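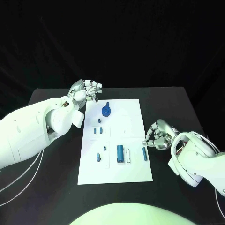
New edition of medieval debate poem settles order of its last leaves

NILLISBRIDGE. A new edition of the Middle English debate poem known as "The Miller and the Friar" places its closing stanzas in an order no earlier printing has used. The change turns what had been read as a solemn ending into a comic one, according to its editors, Bevan Halliday and Romain Guérin.

The poem survives in a single manuscript held in the Lilley collection at Nillisbridge. It runs to 79 stanzas of eight lines each and presents an argument between a miller and a friar over which of them will be admitted to heaven first. The text was first printed by a local antiquary named McKinnon, whose edition has been the basis of every later one. The new edition is published by Zirar and went on sale in July.

At issue are the final four leaves of the manuscript. They were detached from their gathering at some point before McKinnon saw them and were rebound in the order he found them in. In that order, the friar delivers a long speech on repentance, the miller answers briefly, and the poem stops. Readers have generally taken the speech as the author's own view and the miller's short reply as a surrender.

Halliday and Guérin argue that two of the four leaves were exchanged. Their evidence is partly physical. A run of wormholes passes through the last intact gathering and continues into the loose leaves, but the holes line up only if the second and third leaves trade places. A stain at the lower outer corner, which shrinks from leaf to leaf through the back of the book, follows the same sequence.

The remaining evidence is metrical. The poem links its stanzas by repetition: a word or phrase from the last line of one stanza reappears in the first line of the next. In McKinnon's order this linking fails in two places, both at the point where one loose leaf gives way to another. McKinnon noted the failures and attributed them to a careless scribe. With the leaves exchanged, both links are restored without any change to the wording.

The effect on the plot is considerable. The speech on repentance now comes before the last round of the debate, and the miller's reply is followed by a passage in which he repeats the friar's phrases back to him, applied to flour, short measures and the price of grinding. The friar loses his temper. The poem ends with the porter of heaven closing the gate on both speakers until they can agree on who knocked first.

"The joke depends on the sequence," Halliday writes in the introduction. "The miller's parody cannot come before the sermon it parodies. McKinnon printed it that way and had to explain the passage as an attack on dishonest trade, with no connection to what surrounded it."

The editors are more cautious about what the author meant by it. Guérin, who wrote the section on genre, points out that debate poems of the period often end without a winner, and that a refused judgment was a common way to close. The genre had no fixed rule on tone. Comic and devotional material appear side by side in many of the surviving examples, sometimes within one stanza, and a medieval audience would not necessarily have treated the laughter as a comment on the doctrine.

Guérin also argues against calling the poem a satire. The friar's sermon is, in his reading, a competent piece of preaching, with its points in the expected order and its authorities correctly cited. The friar is made ridiculous by his wish to be first in line. "The sermon is left standing," Guérin writes. "Its owner is not."

The text itself is conservative. Spelling follows the manuscript, abbreviations are expanded in italics, and modern punctuation has been added. McKinnon's emendations have been removed in most cases and are recorded at the foot of the page. Where the editors depart from the manuscript reading, the original is given in the same place. A facing-page translation in plain modern prose is provided for readers without Middle English, and there is a glossary at the back.

Stanza numbering presented a practical problem. Scholarship on the poem has cited McKinnon's numbers for several generations, and the new order changes the position of all the stanzas on the two exchanged leaves. The edition prints the new numbers in the left margin and McKinnon's in the right. A conversion table appears in an appendix for anyone checking older references.

The edition does not attempt to name an author. McKinnon proposed a canon of a nearby religious house on the basis of a name written inside the back cover. The editors consider the name to be that of a later owner, and note that it is in a different hand and a different ink from the poem. Dialect features place the scribe close to Nillisbridge, but the rhymes suggest that the poem was composed farther north and copied from an earlier text, now lost.

The loose leaves will stay in their present binding. The Lilley collection has added a note on the revised order to its catalog entry, and the shelf mark is unchanged.

A second volume is in preparation. It will cover the shorter verses in the same manuscript, among them a carol, a rhymed table of moveable feasts and an incomplete set of proverbs, along with a full description of the hands and the watermarks. Zirar has not announced a publication date.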